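Packing help wanted, Nasthorpe

Wendt is looking for three people to pack and check house slippers and insoles at our Nasthorpe workroom. The work is at a table, mostly standing. You take a slipper, look over the insole and the rim, put the pair in a clear plastic bag, and box it. Returns are opened and checked the same way.

Shifts are 18 hours a week, mornings only. We would like people who can start before the end of the month and stay through August.

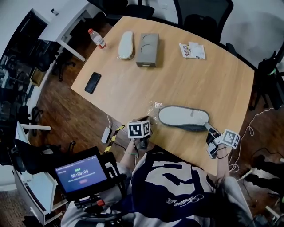 Do I need to have done packing work before?

Most of our packers had not. Menaka Barua trains new people during their first three shifts, and those shifts are paid at the full rate.

You should be able to stand for a few hours at a time and lift a full carton. Good eyesight for small marks and loose stitching helps, with or without glasses. Parking is behind the building, and the Cedness bus stops across the street.

To apply, write to Gudrun Wegener at Wendt, quoting job number 3241. Give your name, a phone number and the mornings you can work. A resume is fine but not required. Applications close December 2, 2009.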